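sortline_jo
Two months since Clidska put the sorting arms in on our line. Anyone else's job change this much? I used to pick accessories all shift, now I mostly clear jams. 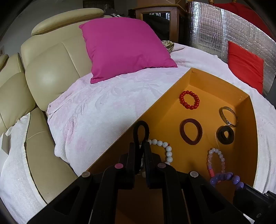

brukolex_nights
Small stuff is where our hours went -- 28 a week down to 3. Hair ties are one thing, there's a black one held fine up there, but beaded bracelets with a loose thread still come to me.

sortline_jo
Disagree on hours, ours stayed put. It's the talking I miss.

tetico_fan
I don't! My wrists feel great.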